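Remembering Bernd Harms

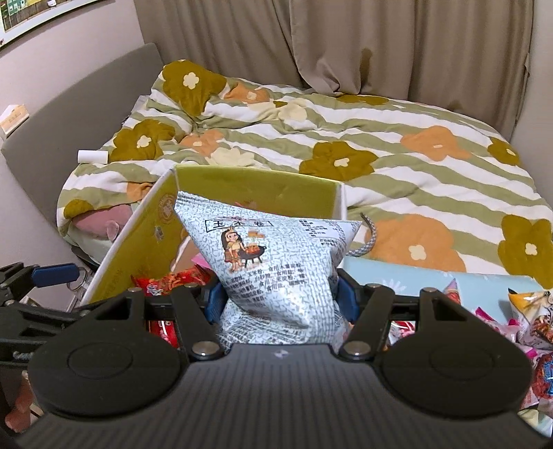

A snack bag and an open box in the bedroom.

On Monday I learned that Bernd Harms has died. Frauke Lammers called me at seven in the morning, and I knew from her voice before she told me. He was my first boss, and I would like to write down a few things before I forget them.

When I started at Gerlach, Bernd was head of purchasing for the public customers: schools, two hospitals, the harbor office. I had been in the country for 14 months and I was afraid of the telephone. He gave me the telephone in my first week. He sat at the next desk with his coffee and pretended to read, and if I got stuck he wrote one word on a paper and held it up.

Most people in the business will remember him for the open list. In those years a supplier did not know why he lost a contract with the city. He got a letter with two sentences. Bernd thought this was bad for both sides, so he wrote down the reasons for every decision and sent them to each company that had made an offer. The first time, it was 18 companies. Some of them were very angry. Carola Frerichs, who was then on the supplier side, told me she kept her letter for years, and that her next offer was much better because of it.

He was not always easy. He could be silent for a whole day if a number was wrong, and he never said sorry for this. He also hated long meetings and would stand up in the middle of them and open the window, also in winter.

After he retired I visited him maybe twice a year. He asked about prices, always about prices, and then about my mother. The last time, he wanted to know if Ekico still delivered late. I said yes. He was very pleased.

Ilse Reuter is collecting letters and stories for his family. If you worked with him, please write to her, also if it is only a few lines. I have sent her mine, and it was longer than this one.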